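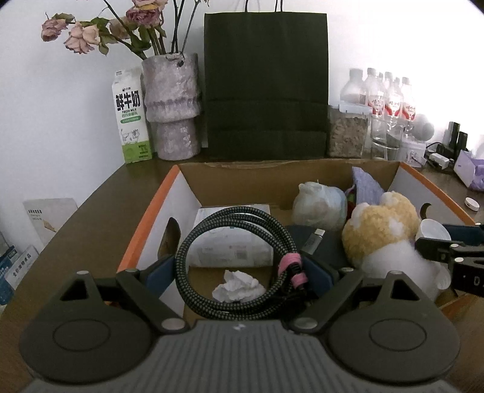 Asgate Packing and Storage Project
Progress report to the Barredo Fund, second period
Covers work up to the end of June

Summary

In this period we packed 63 boxes from the rooms on the upper floor at Asgate and moved them to the store at Tremcombe. Those boxes hold 821 listed items. The list is kept by box and can be searched by item, so a resident who wants one thing back does not have to wait while we open everything. We have 9 rooms still to pack. The end date has not changed and we are within the budget you approved.

The main change since the first report is in how we pack small mixed belongings. Most of this report is about that, since it took most of our hours.

Background

You will recall that the grant pays for packing, labeling and short-term storage of personal belongings while the rooms at Asgate are repaired. Furniture is handled under a separate contract and is not covered here. Our part is what was on the desks and shelves and in the drawers: cables, cups, books, papers, soft toys, spare cloths, toiletries, things still in their mailing bags. Residents take what they need for daily use with them to Eltwood and we pack what is left.

In the first period we sorted by type. All the cables from a room went in one box, all the soft things in another, all the cups and dishes in a third. It looked tidy on the shelf but it gave us a lot of boxes that were half full, and one resident's things ended up spread across several of them. When people asked for something back we were pulling down boxes all over the store.

What we do now

We pack by desk. One box is opened on the desk it belongs to and filled from that desk until it is full or the desk is done. A typical box has a flat layer at the bottom, such as a book or a case or an unopened package, then the soft items, then the small things. A plush toy and a folded cloth take up the space that we used to fill with bought paper. A small cup can go in next to the toy and does not move. We still wrap glass separately.

Cables are the item we have changed most. They were going in loose and coming out in a knot, often with somebody else's charger in the middle. Each one is now coiled into a loop by itself and closed with a hook-and-loop tie before it goes in the box. The ties come in several colors, including pink, which shows up well against a dark cable. The connector end is left sticking out of the coil so that whoever unpacks can see what kind it is without undoing the tie. It takes under a minute per cable. We have had no complaints about cables since we started doing it this way.

Small items that could spill or scatter go in a clear bag first. Papers and packages with printed labels go in label side up where there is room, which makes the listing quicker and saves lifting things out again to read them.

Food and drink are not packed. This was in the original plan but we were not strict enough about it in the first period, and a sauce bottle leaked in the store. Cartons and bottles are now put to the back of the desk when packing begins and are dealt with when the box is finished. Anything open goes back to the resident the same day or is thrown out with their agreement. Milk is the usual one.

Used tissues and wrappers are still turning up in boxes. They come off the desk along with the rest and get missed. We have added a trash check to the sheet that is taped inside the lid – the person closing the box has to initial it – but it was only added in June and I would not claim yet that it has fixed the problem.

Boxes

We changed to a stronger cardboard box with hand-holes in the side walls. The old ones had no holes and were being carried from underneath, which is slow on the stairs, and a few bottoms gave way. The new box costs a little more. Because packing by desk uses fewer boxes per room, the total spent on boxes is lower than forecast even so.

We tried two sizes and have kept to the smaller one. The larger one got too heavy as soon as there were books in it, and people filled it just because the space was there.

The open boxes stay on the desk during packing. We used to put them on the floor. Working at desk height is easier on the back and the packer can see down to the bottom of the box without bending. It does mean the desk has to be partly cleared first so there is somewhere for the box to stand.

Listing and labels

Each box has a number on two sides and on the lid. The list is written as the box is filled, one line per item, and typed up the same day. An item is whatever a resident would ask for by name. A coiled cable is one item. A bag of hair clips is one item.

Descriptions on the early lists were too short to be useful. "Toy" or "cloth" did not help when a room had several. Packers now put down a color and one other detail, for example "lavender cloth, speckled" or "plush toy, fluffy head, round ears." It has added some time to each box, but retrieval requests are being answered faster and with fewer boxes opened.

We had two items reported missing in this period. One was found in the box it was listed under, inside a cup. The other, a phone charger, has not been found and has been replaced from the small losses line. The box in question was packed under the old method and the list only says "cables."

Storage at Tremcombe

The store is dry and the shelving is adequate. Boxes are shelved by room number, lowest at the left, with the hand-holes facing out so they can be pulled forward. We are not stacking more than one box on top of another. The temperature was a concern raised in your comments on the first report. There is now a thermometer by the door and it is read each Monday. Nothing so far has needed action.

Access is still awkward. The loading door is shared and has to be booked, and twice the van had to wait. We have asked for a fixed slot and are waiting for an answer.

Spending

Spending on materials is under forecast, for the reason given above. Hook-and-loop ties were not in the original budget and have been bought from the materials line with your agreement. Van hire is slightly over because of the waiting time at Tremcombe. Staff hours are as planned. The small losses line has been used once. The full table will follow separately in the format you asked for.

Problems and risks

The remaining rooms are the fullest ones. They were left until last at the residents' request and we expect more boxes per room than the average so far. There are enough boxes in stock for this but the shelf space at Tremcombe will be tight. If the first rooms at Asgate are handed back on time, their boxes will leave the store before the last ones arrive. If the repairs slip, we will need one more bay of shelving for a short time. We have a price for it and will ask before spending anything.

Boxes packed in the first period have not been repacked. We looked at doing it and decided it would mean handling everything twice for little gain. Their lists have been gone over, and where the description was too short we have opened the box and corrected it. This is a little over half done.

Next period

Pack the remaining rooms by desk, using the new boxes.
Finish correcting the early lists.
Check how many closed boxes have the trash check initialed, and open a few to see whether it was done.
Settle the loading slot at Tremcombe.
Agree the order of returns with Eltwood, so that residents get their boxes on the day they move back and not some days afterward.

We would like your decision on one point. Several residents have asked to keep the empty boxes after they unpack. Under the grant terms the materials are to be recovered and reused where possible. Many of the boxes will have been through two moves by then and may not be fit for a third. We propose to let residents keep any box that is marked or softened and to collect the rest. Please let us know if this is acceptable before the first returns begin.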